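Lornia Works, Parts Handling Group
Minutes of the meeting held on 7/26/24 in the upstairs meeting room

Present: production, maintenance, stores, quality, health and safety. Apologies from purchasing, who sent written notes on items 3 and 5.

1. Minutes of the last meeting

Agreed with one correction. Under item 4 the order number for the replacement castors should read 1754. Stores have now received the castors and will fit them to the two trolleys by the goods-in door.

2. Matters arising

The floor marking by the wash area has been repainted. The line nearest the drain is already lifting and maintenance will ask the painter to come back.

The key for the label cupboard has still not been found. Stores will have a new one cut and keep the spare in the office.

3. Condition of the metal bins

Most of the meeting was taken up by this item. The sheet-metal bins were bought from Kulleck and have been in daily use since a year last March. Production asked whether they should be repaired, relined or replaced.

Maintenance reported that the bins are sound. The slanted walls are holding their shape and no split welds were found when they were looked over. The wear is on the surface, mostly on the floors of the bins, where castings are dropped in and picked out again. The back panels are also marked. Quality said that the marks do not matter in themselves, but they would like to be sure that the bin floors are not scratching the machined faces of the Pridetti housings. Three housings were put aside last month with light scoring on one face, and it was not clear whether this came from the bins or from the racks used before them.

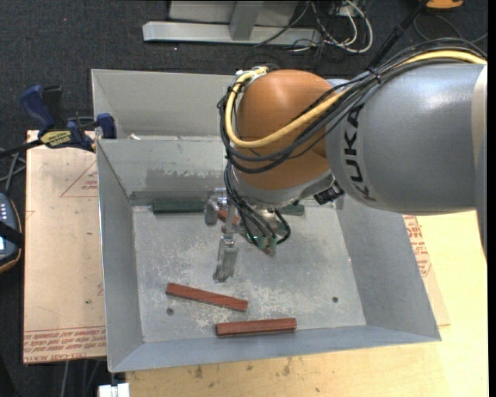
Purchasing had asked Kulleck for a price for new bins and for liners. The new bins come out at 694 each, delivered. A rubber liner cut to fit the floor is 265 for a set. Purchasing's note said that the liners can be sent within two weeks but the bins would be after the summer shutdown.

Production was in favour of liners. Health and safety asked if a liner could lift at the edge and catch a casting as it is taken out. Maintenance thought it could if the liner was only laid in loose, and suggested fixing it with a flat strip along the front. Quality pointed out that a liner will hold swarf and will need to come out for cleaning, so the strip should not be riveted.

It was agreed to buy one set of liners and try them for four weeks on housings only. Brackets will stay in unlined bins for now. No new bins will be ordered until the trial has been reported.

Action: purchasing to order one set of liners. Maintenance to make up the fixing strip. Quality to keep a record of scored housings, lined and unlined, and bring it to the next meeting.

4. Cleaning the bins

Health and safety raised scraps of paper and packing being left in the bins when they are refilled. The Li castings come with a paper sheet between the layers and bits of it get tipped in with the parts. Stores said that their people take the sheets out but the corners tear off.

After some discussion it was agreed that bins will be brushed out at the end of every shift and wiped down once a week. The brush and pan will hang on the post next to the bin bay. Production will add a line to the shift sheet. Stores will ask Li whether the castings can be packed with card instead of paper.

Quality asked that air lines are not used for cleaning out bins. This was agreed.

Action: production to change the shift sheet. Stores to write to Li.

5. Bin labels

The present labels sit too low and rub off against the trolley rail. Purchasing's note offered engraved plates, which the meeting thought dear for the purpose. Stores will try printed labels under a clear cover, fixed higher up on the outside of the back wall. The part number for the covers is 2144.

Action: stores.

6. Any other business

The forklift charging point has been moved. Drivers are asked not to park across the fire door while they wait for it.

Production asked for a second bench light at the inspection table. Quality supported this. Maintenance to price.

The shutdown dates are on the noticeboard. Anyone wanting work done in the bin bay during the shutdown should put it on the maintenance list by the end of next week.

7. Next meeting

To be held after the liner trial has finished, in the same room. Stores will send out the date. The meeting closed at ten past three.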